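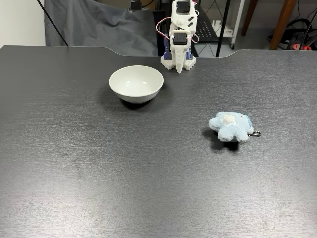
Points values are making our games worse

2022-05-28
By Colin Fairclough
5 min read

I have been playing horse and musket games with miniatures since I was in high school, and for most of that time I have built armies to a points total. I want to make the case for giving that up, at least for historical games played between people who know each other.

The game that set me off was at Trorkside last month. We were using Brakis, the rules most of the club has settled on for the eighteenth century, and the agreed size was 302 points a side. The odd two came from my opponent, who had a battery of light guns he couldn't otherwise fit. I said fine and added a better commander to my own list. Then we put the armies on the table and looked at them. His was four units of grenadiers, the guns, and no line infantry at all. Mine was nearly as bad. I had dropped my militia because they're poor value and used the points to upgrade every cavalry unit I own. Neither of those armies would have been raised by anyone in that century. Both were legal, and the game was decided by turn three, when his grenadiers got into the woods and I had no foot worth the name to get them out.

I don't blame him, and I don't blame the people who wrote Brakis. If you give players a budget and a price list, they shop. I shop too. The trouble is that shopping well and commanding well are different skills, and the first one gets done at home with a calculator.

The usual defense is that points make a fair game. I think they make it fair in a narrow way, if they do it at all. A unit of light infantry is priced the same whether the table is open farmland or covered in hedges and orchards. Guns cost the same on a table with one long field of fire as they do on a table where they will never see past the village. A designer has to pick a number without knowing any of that. The number is an average over games you aren't playing. Change the table and the two armies stop being equal, and most of us set up the terrain after the lists are written, or worse, leave it to whoever arrived first.

There's also the question of what fair is for. In a tournament it matters a lot. Strangers have traveled, they have paid to get in, and they need some common yardstick. I have no argument with points there. On a club night with an opponent I've known for years, I don't need protection from him. I need a problem to solve that I haven't solved before.

Most real battles were uneven, and somebody still had to fight them. One side had fewer men and a better hill. One side had its cavalry in the wrong place. Reinforcements were on the road and the general on the spot had to decide if he could hold until they came. Those are the situations that got me reading about the period in the first place, and a matched pair of 302-point armies on a neutral table rules nearly all of them out.

What I'd rather play is a scenario where the forces are written down by somebody else and the winning conditions take care of the difference. The best game I've had in the last few years was one of these. It was set in Cellelura, the made-up duchy several of us have been fighting over for a long time, and it was called Pilkington's Retreat after the member who wrote it. I had 64 infantry figures and he had 76, with most of the horse as well. By any points system I was well behind. But I only had to get my wagons over a bridge, and he had to catch them.

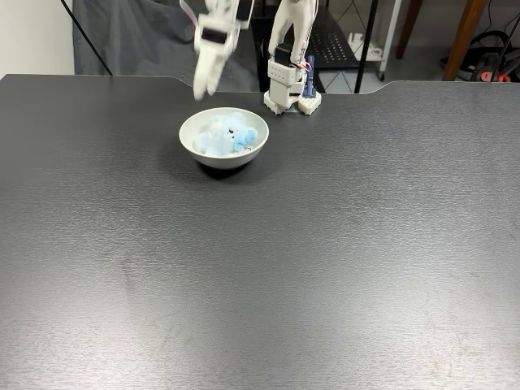

I lost every fight in that game and got two wagons out of five across, which counted as a draw. We talked about it all the way to the parking lot. I can't remember a single evenly matched points game I've talked about for that long, other than to complain about the dice.

The objection I hear most is that scenarios take work, and that's true. Somebody has to write the thing. With points, two people can agree on a number by text message and turn up. I think the work gets overstated, though. You don't need a map drawn to scale and a page of background. You need two short lists of units, a sketch of where the main features go, an idea of who starts where, and a sentence saying what each side is trying to do. I can get that down on one sheet in an evening. Other people's scenarios can be borrowed too, and it makes very little difference if they were written for another period. A river crossing is a river crossing. Swap the pikes for muskets, fix the distances, and it will usually run.

The second objection is that the writer might get the balance wrong. He might. When that happens, swap sides and play it again. In a small scenario that's one long evening or two short ones, and the second game is usually better than the first because both players know what the other one was worrying about. If it's still lopsided after that, move a unit from one list to the other or give the defender an extra turn. That's the same thing the designers do with their prices, only you're doing it for the table in front of you.

The third objection is the one I take most seriously. People paint what they like and they want to use it. If the scenario calls for militia and you've just finished a regiment of hussars, it's a letdown to leave them in the box. My answer is to tell whoever is writing the scenario what you've got ready. Ours always ask. The hussars can be the advance guard, or they can arrive late on the wrong road, and they'll have a reason to be there.

I'm not asking for the price lists to come out of the rulebooks. New players find them useful for knowing how much to buy and paint, and I still use them as a rough check when I write something. I'd just like the club to stop treating the total as the place every game has to start. We have a long gap in the schedule before the September campaign, and I've put my name down to run 3 games in it with no points in any of them. The first one is a rearguard action. I could use two more players for it, and you don't need to bring a list.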